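Nudano Table Handling Software
Progress report to the Huaranga Fund
Prepared by Kheri Makori, 9 August 2018

It's been a very good stretch, and I'm glad to have more than plumbing to write about this time. When we last reported, the perception and planning modules ran separately and passed files to each other through a shared folder. They now run together as one live process, and the whole team has noticed the difference in how quickly we can try something, hate it, and try something else.

Perception

Ekene Ibrahim has rewritten the container detector from the ground up. The old version fitted a circle to every rim it found and fell over whenever a finger got in the way. The new one works from partial arcs, so it can keep a decent estimate of a bowl even when a good part of the rim is hidden behind the gripper. Glossy rims are still the hardest case. A bright reflection breaks the arc into pieces, and the detector sometimes reports two small bowls where there is one large one. Ekene has a merging step in review that looks very promising.

We've labelled 417 recordings from the hand-held gripper, and 383 of them passed the automatic checks and went into the training set. The ones left out mostly have timing gaps between the finger-width signal and the video. Gilberto Huamán traced this to a buffer in our own recording tool, Clerel, which dropped messages when the disk was busy. That's fixed in the current release, and he's written a small repair script that should bring back a good share of the rejected files.

Planning

The grasp planner now scores a grasp on the approach as well as the final pose. This sounds like a small change, but it was the one I was most excited about in the original proposal! Before, the planner would happily choose a lovely grip on the near rim and then swing a finger through the neighbouring bowl to get there. Blair Dalgleish added a swept-volume check for both fingers, and plans that clip a neighbour are thrown out before they reach the controller. Planning time went up at first, then came back down once she cached the finger shapes at 10 opening widths.

Control

Fergus Carnegie has replaced the fixed closing speed with a profile that slows near expected contact. The profile takes its contact estimate from perception, so the two modules finally depend on each other in the way we drew them on the whiteboard last year. He has also moved the tuning values out of the source code and into one settings file – a modest job that has saved everybody a lot of rebuilding.

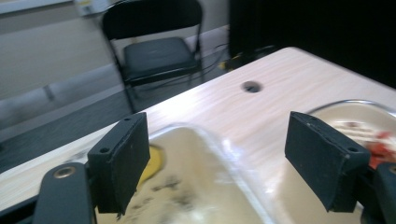

Gripper view with the fingers open at the large cream-white bowl; the metallic-rimmed bowl to the right is partly hidden by a fingertip pad.

Tooling

Bondow, our replay viewer, can now step through a recording with the detector output and the planner's rejected grasps drawn on top. Gilberto built the first version in 6 days and we've used it constantly ever since. Clutter on the floor and in the background used to produce odd detections that took us ages to track down. Now we scrub to the moment, click the bad arc and see which pixels it came from.

Budget and risks

Spending is in line with the approved plan, and we aren't asking for changes. The main risk is storage. Keeping the raw video beside every processed copy fills our server faster than we allowed for, and Blair is testing a scheme that keeps the raw file and regenerates the rest on demand.

Next steps

Ekene's merging step goes in first, followed by the repaired recordings and a retrained detector. After that we'll connect the planner to the new closing profile and run the full set of bowl tasks from start to finish. We expect to have those results to you in November, along with the Bondow source code and a short user guide.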